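Stolell Writers' Association — Members' Forum
Board: Publishing and Rights
Topic: Reissuing a novel after reversion of rights

Y_Ghoneim (Moderator)
Members have asked for a single place to discuss the reissue of titles whose rights have reverted to the author. Please keep replies to matters of general interest. Questions on individual contracts should go to the advice desk, which answers correspondence within 3 business days.
Youssra Ghoneim

saltmarsh_pen
Thank you for opening this topic. My fantasy novel Skikdale was published by Murnell Press and has been unavailable in any format for 18 months. I hold a signed reversion letter. My intention is to release the ebook first and the paperback in June. I should be grateful for members' views on whether the original text may be corrected without the book being regarded as a new edition.

quillfold
Corrections of spelling and punctuation would not ordinarily make it a new edition. A new chapter would. You will require your own ISBN in either case, as the former number belongs to the publisher's imprint. I would also check whether the letter covers the cover artwork. Mine did not, and I had to commission a replacement.

Haldane_R
I must respectfully differ with the plan to release the ebook ahead of the paperback. When I reissued the first Quintana book in that manner, the reviews and local press arrived in the first fortnight and there was nothing for the bookshops to order. By the time the paperback was ready, interest had passed. I would hold both until they can appear together.

saltmarsh_pen
I appreciate the caution. My readers are, however, largely ebook readers, and several have written to ask when the book will return. The letter is silent on the artwork, so I shall write to Murnell this week.

quillfold
I side with saltmarsh_pen on the order of release. A bookshop launch matters a good deal less for a reissue than for a first publication, particularly where the sequel is already written. Is it?

saltmarsh_pen
It is in second draft. I had considered placing its opening chapter at the back of the ebook.

Haldane_R
A sample chapter is sensible, provided the text is final. I have seen a character's name changed between the sample and the finished book, and readers did notice. On the paperback, my position is unchanged. I would add that I ordered 200 copies from the printer on the strength of ebook sales and still have most of them in the spare room.

Y_Ghoneim (Moderator)
That last point may be of use to others. Members who print on demand need not hold stock, although the unit cost is higher. The Association has no view on the order of release and regards it as a matter for each author.

On proofs, I would encourage everyone to order 2 printed copies before approving a paperback file — one to mark up and one to keep clean. Dark covers in particular can print more heavily than they appear on a screen.

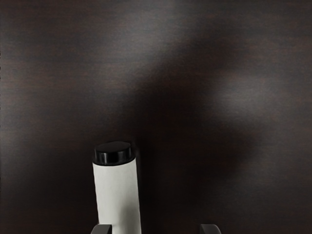

Authors should also allow time for a second proof where changes are made to the spine or the inside margins. The topic will remain open for further replies.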